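Home | News | People | Publications | Join Us | Contact

We use cookies to keep this site working and to count visits. Accept | Settings

Training on the blurry frames

Most groups that teach an arm from recorded demonstrations clean up the recordings first. Frames where the wrist camera is moving fast get dropped, and so do frames with nothing recognizable in them. We did the same for two years. This spring Orhun Ertürk and Berkay Polat tested whether that step helps, and the answer for our basket task was no.

The task is one we call Manole, after the software it runs on. The arm has to place a soft item in a shallow basket on a white table and then back away without dragging the basket along. People demonstrate it by guiding the arm, and two cameras record: one at the wrist and one higher up that takes in more of the table.

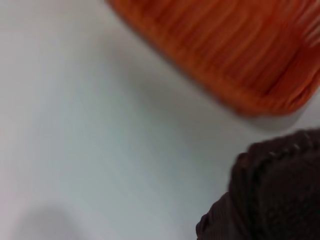 Sharpness is what our old filter measured. It scored each wrist frame for clear edges and threw out anything under a fixed limit, with no regard for what the frame could still tell the policy. An orange shape smeared into stripes scores very badly, even when there is a strip of white table between it and the dark finger and the two are plainly close together. Berkay's argument was that the gap is the useful part, and that the policy needs examples of it at speed. When the filter was on, the policy had almost no training frames from the fast part of the approach. It slowed down there, or it pushed the basket.

The test was simple. Two policies were trained from the same 2584 demonstrations, with the same settings and the same number of steps. One got the filtered frames and the other got everything. Each was then run on the arm until it had made 2000 attempts, spread over several weeks and two tables. The filtered policy finished 1681 of them. The unfiltered one finished 59 more. That is a small gain, but it came with less work, and most of it was on attempts where the basket had been set down at an angle.

We also looked at frames with no object in view at all. Taner Öztürkmen expected these to do harm.
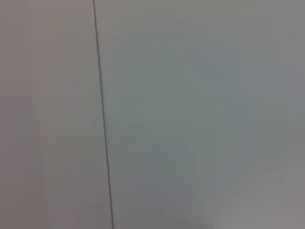

Manipulation Group, Skellden Institute

Taner's reasoning was that a view with only a seam and plain gray on both sides gives the policy nothing to act on. He trained a third policy with the blank frames removed and the blurred ones kept. Its results were too close to the unfiltered policy to call. Our reading is that the overhead view carries the policy through those moments, and we have not tested this with the wrist camera alone. That run is next on the list.

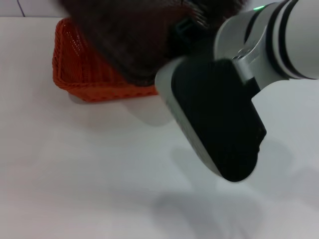

Arm and orange-red basket during work on the placing task.

A few limits should be stated. All of this is one task with one basket color, and orange on white is easy to find even when it is smeared. Didier Rolland has started recording with a pale basket on the same kind of table, and he expects the filter to matter more there. The arm speed was also capped. At higher speeds the blur may get bad enough that the frames really are useless.

For now the sharpness filter is off by default in Manole. Anyone in the group who wants it back for an older data set can set it in the config file. Recep Kozan has the list of data sets that were filtered before storage, and those can't be restored. Please check with him before comparing new runs to old ones.

Orhun will present the results at the Tutholm workshop in January. The draft is on the shared drive and comments are welcome.

Recent items
Floria: notes on the new gripper mount
Moving the demonstration archive
Workshop in Tutholm: program and travel
Saturday lab access, changed hours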